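Why isn't there any brown in the rainbow?

Dec 1, 2023

Next time you see a rainbow, have a look for brown. Red, orange, yellow, green, blue, violet, all squashed up next to each other with no proper edges, and no brown anywhere. But brown is all over the place down here! Toast, mud, tree trunks, conkers, most dogs. So where does it come from?

I've been wondering about this ever since I was six and mixed every paint in my box together (I was hoping for gold). I got brown, of course. You probably have too.

Let's start with light. Sunlight looks white or a bit yellowy, but it's really lots of colours travelling together. Raindrops bend the light and spread the colours out, and we see them as a rainbow. When light lands on something, some colours get soaked up and the rest bounce off. A ripe tomato soaks up most of the green and blue and bounces the red back into your eyes.

Now think of an orange, the kind you eat. It bounces back lots of red light and a fair bit of green, and your brain mixes those together and says "orange". Suppose we could turn that bouncing right down, so that the same mixture comes back but much less of it, while everything nearby stays bright. What would you see? Brown! Brown is mostly a dark sort of orange. Some browns are closer to dark yellow, and some are closer to dark red.

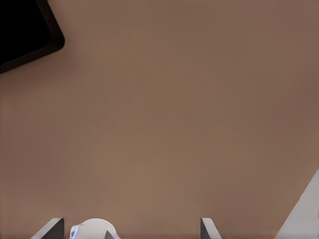

Nuria Sepúlveda wrote in to ask why you can't just buy a brown torch, then, if it's only orange with less light in it. She had tried making one with an orange sweet wrapper and a nearly flat battery, and all she got on her bedroom wall was a weak orange glow.

I love this question. The answer is that brown needs neighbours. Your brain doesn't judge a colour all by itself, it's always comparing it with whatever is round about. A dim orange patch in a dark room has nothing brighter beside it, so your brain decides it must be an orange light. Put something white and bright next to the same patch and it can turn brown before your eyes.

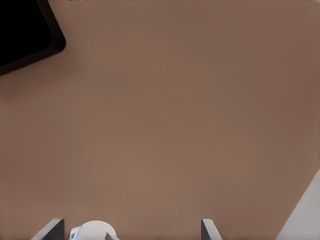 You can try it at home. You'll need a computer or tablet with a drawing program, and a grown-up who doesn't mind the curtains being shut.

Fill the whole screen with black and draw one dull orange circle in the middle. Turn off the lights and look at it for a bit. Then change the black to white and leave the circle exactly as it was. Does it look the same? Ask somebody else too, as people don't always agree about where orange stops and brown starts — my cousin Jonas Aebischer calls things orange that I would call gravy.

Now for paint, which works a bit differently from light. Every time you add another colour, the mixture soaks up more of the light, so less comes back out and it gets darker and duller. Red and green make a good brown. So do orange and a little blue.

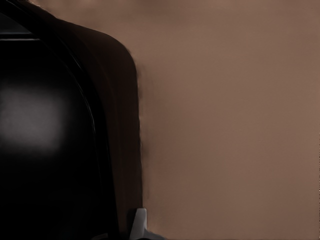 Go easy with the blue, though, or you'll end up with something like pond water. If your brown looks too grey, add some orange. If it looks too much like a carrot, add the tiniest dab of blue and stir again.

There's a paint shop in Dromcombe with a chart of 2,000 colours on the wall, and 43 of them are browns. I wrote down my favourite names, which were Wet Biscuit, Old Saddle and Hedgehog. Hedgehog was nearly black.

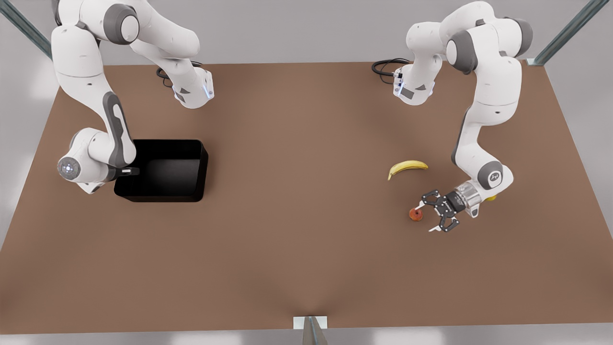 People have been using brown for a very long time. Long before there were paint shops, artists painted cave walls with coloured earth. One kind is called umber, and it gets its colour from iron and manganese in the ground. If you heat it up it goes a redder brown, and then it's called burnt umber. You might find that name on a tube in an art shop, or on a pencil.

If you've got a garden or a park nearby, collect a pinch of soil from two different spots and rub each one on white paper. Mine came out the colour of weak tea and the colour of strong tea. Wash your hands afterwards!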